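Right arm dropouts on the two-arm cell: what I found

Monday, April 12, 2021 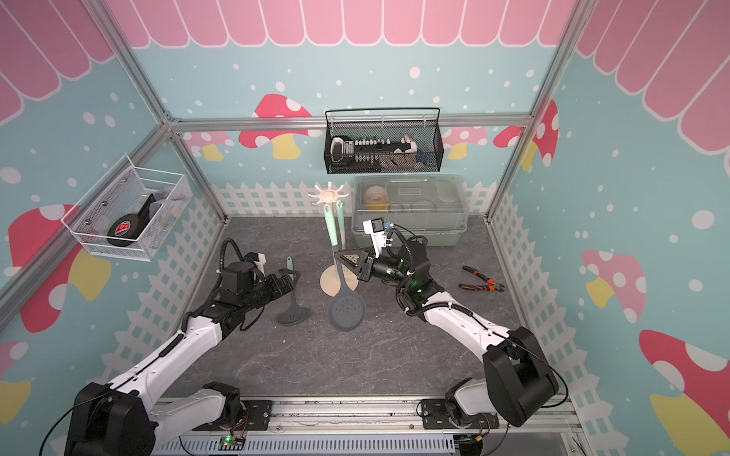

The fault first appeared as a stall. The right arm would be partway through a reach, the controller would log a lost heartbeat from the gripper, and the arm would hold position with the gripper in whatever state it was last told to be in. The left arm kept going. That second part is what made me stop running the cell until I understood it.

The task is utensil sorting. The arms take ladles, slotted spoons and similar items from a round holder and lay them on the floor of the cell, then put them back. The loads are light and the speeds are low. I had 3,771 cycles logged when I started looking at the dropouts seriously, and 157 of those had at least one heartbeat loss on the right side. The left side had none.

My first guess was the gripper firmware. I use the Mukex control stack, and I had updated it shortly before I began keeping proper logs, so the timing looked bad for it. I rolled back one version and ran overnight. Same fault, same side. I went forward again and left it there.

Second guess was electrical noise. The cable tray runs along the front under the rail, and power and signal share it for most of that distance. I pulled the signal lines out, routed them separately, and checked the ground at both bases. The error count on the bus went down slightly. The dropouts did not.

What I should have done first was plot the joint angles at the moment of each dropout. When I finally did, the points fell into a narrow band: elbow well extended, wrist rolled toward the middle of the cell. That is a reach toward the holder from the right, and it is the pose in which the coiled cable has the least slack. The coil is looped over the elbow and then over the wrist, and at full roll it pulls on the connector at an angle.

I swapped the gripper cables between the two arms. The fault moved to the left arm within the hour, in the mirrored pose. So the cable was bad, and the routing was probably how it got that way. With the jacket slit open near the wrist end, one conductor had broken strands just behind the strain relief. It measured fine straight and went open when bent.

The replacement came from Jeltudby and is a little longer. I moved the clamp closer to the wrist so the coil takes the stretch and the connector sees none of it. After 1,000 cycles there were no heartbeat losses on either side. I then did the same to the left arm, which had the same routing and was presumably on its way to the same result.

The cable was the easy part. The left arm continuing to move while the right one sat frozen in the shared space is a design mistake, and it was mine. Each arm had its own watchdog, and neither one told the other anything. The planner kept issuing left arm moves against the right arm's expected position – not its reported one. On two occasions the left gripper came close enough to the stalled wrist that I hit the stop by hand. Nothing touched, as far as I can tell from the torque logs.

Changes made:

A heartbeat loss on either arm now stops both.

The planner reads reported joint positions before every move and refuses to start if they differ from the expected ones by more than 2 degrees.

Restart after a stop needs a manual reset at the cell. It used to be possible from the desk, and I had used that more often than I should have.

Flex cables are on a replacement schedule by cycle count.

I tested the first item by unplugging each gripper at slow speed, several times per side, with the arms in different poses. Both arms stopped each time. The test goes on the list for every software update from here on.

One item is still open. The gripper holds its last commanded state when it loses the bus, so if it was closed on something it stays closed. For a ladle this is fine. For anything heavier, or for freeing a finger, it may be the wrong default. The Wihongi build notes recommend releasing on loss, but then the part drops. I plan to look at it in May, when the second cell is running in Nirkarthorpe and I can leave this one apart for a few days.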